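2022년 2월 6일은 아니고, 미국식으로 쓰면 6/2/22, 목요일. 매장 달력이 미국식이라 아침마다 한 번씩 헷갈린다.

오늘은 오후 출근이라 늦게 일어났다. 오전에는 집에 있었고, 밥은 어제 먹던 국에 말아서 먹었다. 버스를 한 대 놓쳐서 정류장에서 좀 기다렸다.
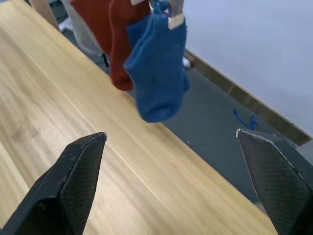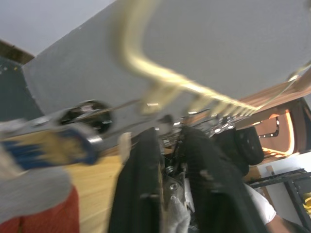
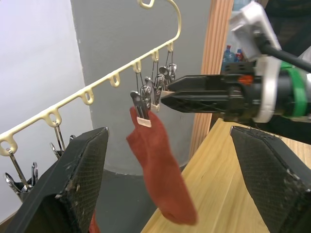 매장에 도착하니 코피 아콜고가 벌써 중고 게임 칸을 다 빼서 바닥에 쌓아 두고 있었다. 이번 주 안에 중고 칸을 기종별에서 장르별로 바꾸라는 지시가 내려왔다고 한다. 지난 2월에 장르별에서 기종별로 바꾼 지 얼마 되지도 않았다. 그때 라벨을 다 버렸기 때문에 새로 뽑아야 한다. 라벨 프린터는 용지가 자꾸 씹혀서 세 장에 한 장꼴로 다시 뽑았다.

전산에 잡힌 중고 타이틀은 736장인데 선반에 있는 것과 맞지 않는다. 코피가 센 숫자가 7장 모자란다. 한 번 더 세어도 똑같았다. 그중 두 장은 계산대 밑 서랍에서 나왔다. 손님이 맡겨 놓고 안 찾아간 줄 알고 내가 넣어 둔 것이었다. 나머지는 못 찾았다. 점장님한테는 내일 말하기로 했다.

저녁에는 Futora 신작 《Itard》 출시 준비를 했다. 내일 문 여는 시각이 11시인데 예약자는 30분 먼저 받는다. 예약 손님에게는 천 주머니를 하나씩 주기로 되어 있다. 그런데 상자를 열어 보니 주머니가 아니라 열쇠고리가 들어 있었다. 총판에 전화했더니 담당자가 퇴근했다고 해서 메모만 남겼다. 예약 안내문에는 분명히 주머니라고 적혀 있어서 계산대에 붙일 안내문을 새로 썼다. "특전이 열쇠고리로 변경되었습니다. 죄송합니다." 글씨가 삐뚤어져서 두 번 썼다.

점장 엥겔베르트 오버홀처 씨는 여섯 시쯤 와서 진열창을 보고 갔다. 포스터가 너무 높다고 해서 내렸더니 이번에는 Addo 컨트롤러 진열대에 가려서 제목이 안 보인다. 결국 진열대를 옆으로 밀고 포스터는 중간쯤에 붙였다. 테이프 자국이 유리에 남아서 퇴근 전에 닦았다.

손님은 별로 없었다. 기억나는 건 중학생 둘. 한 명이 축구 게임을 팔러 왔는데 매입가를 듣더니 그냥 가져갔다. 조금 있다가 다시 와서 팔겠다고 했다. 보호자 동의서가 있어야 한다고 하니까 또 그냥 갔다. 처음부터 동의서 얘기를 했으면 한 번만 왔을 텐데, 내가 순서를 틀렸다. 다음부터는 가격보다 먼저 물어볼 것.

또 한 사람은 아저씨였는데 Weltov 휴대용 게임기 충전기를 찾았다. 단종된 지 오래라 정품은 없고 호환품만 하나 있다고 했다. 상자를 앞뒤로 한참 보더니 출력이 적힌 데가 어디냐고 물었다. 나도 몰라서 같이 찾았다. 바닥에 아주 작게 적혀 있었다. 사 갔다. 안 맞으면 영수증 들고 오시라고 했다.

한가할 때 시연대에 《Itard》를 깔고 돌려 봤다. 1919년 항구 도시가 배경이고, 우편배달부가 되어 편지를 나르면서 골목을 외우는 게임이다. 초반 설명이 길다. 배달 가방을 열 때마다 잠깐 멈추는데 시연대가 낡아서 그런지 게임이 원래 그런지는 모르겠다. 음악은 좋았다. 비 오는 밤에 부두까지 걸어가는 구간이 있는데 거기서는 코피도 옆에 서서 봤다. 전투가 없어서 안 팔릴 것 같다고 한다. 나는 예약이 들어온 걸 보면 괜찮을 것 같다. 직원 할인으로 살지는 월급 들어오고 나서 생각하려고 한다. 사 놓고 뜯지도 않은 게임이 집에 세 개나 있다.

마감은 아홉 시에 했다. 현금은 맞았고 카드 전표 한 장이 빠져서 찾아보니 프린터 뒤에 떨어져 있었다. 중고 칸은 절반밖에 못 했다. 퍼즐하고 시뮬레이션까지는 꽂았고, 롤플레잉은 양이 많아서 상자째 창고에 넣었다. 스포츠 게임은 연도별로 할지 종목별로 할지 정하지 못했다. 코피는 종목별, 나는 연도별이다. 점장님이 정하면 그대로 하면 된다.

집에 오는 길에 편의점에서 김밥을 사서 먹었다. 내일은 열 시까지 가야 한다. 열쇠고리 상자를 계산대 안쪽으로 옮겨 놓을 것, 총판에 다시 전화할 것, 라벨 용지 주문할 것. 알람은 여덟 시 반에 맞췄다.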